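The Ristcombe bypass, year three

2nd August

The sign at the end of our road still says the Ristcombe bypass will open in October. It doesn't say which October. I've driven past it so often that I've grown fond of it, the way you might with a stray dog that keeps looking at your lunch.

For anyone new here, the plan was a bridge over the river, a short cutting through the hill behind the feed store, and a roundabout where the two meet. The contractor, Zotier, got the cutting done in one summer. I walked up to look at it and was impressed, which I told everyone, and which I now regret.

Then came the bridge. The steel was ordered from Sjöberg and arrived on 2 very long trucks that had to come through town at night. Half the street stood out in bathrobes to watch them take the corner by the bank. Best evening we've had in years, and I include the fireworks.

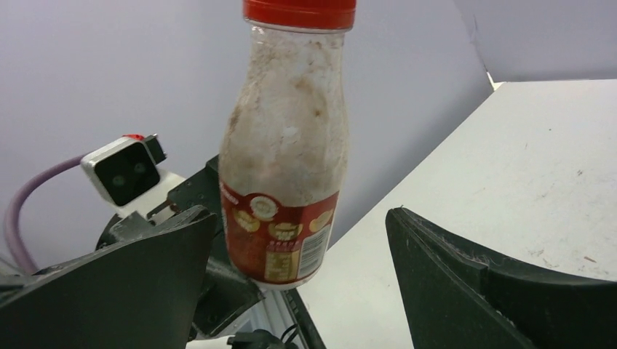 The beams have been lying in the field ever since. According to the latest newsletter, the east footing needs to be "revisited," a word I've only ever heard used about bad marriages and concrete. The newsletter ran to 3 pages and had a very nice drawing of a heron.

Meanwhile the detour takes us out by the old Zandevow plant and back along the creek, which adds roughly 1,000 potholes to the trip to the grocery store. My neighbor says it's fewer. My neighbor has a truck.

I did write to the project office to ask about the footing. The reply thanked me for my interest and gave me a reference number, 539, so either they file these things neatly or I have company. I've written again to ask about the roundabout. It's finished, by the way, curbs and grass and all, with one road leading into it. People have started teaching their kids to drive there.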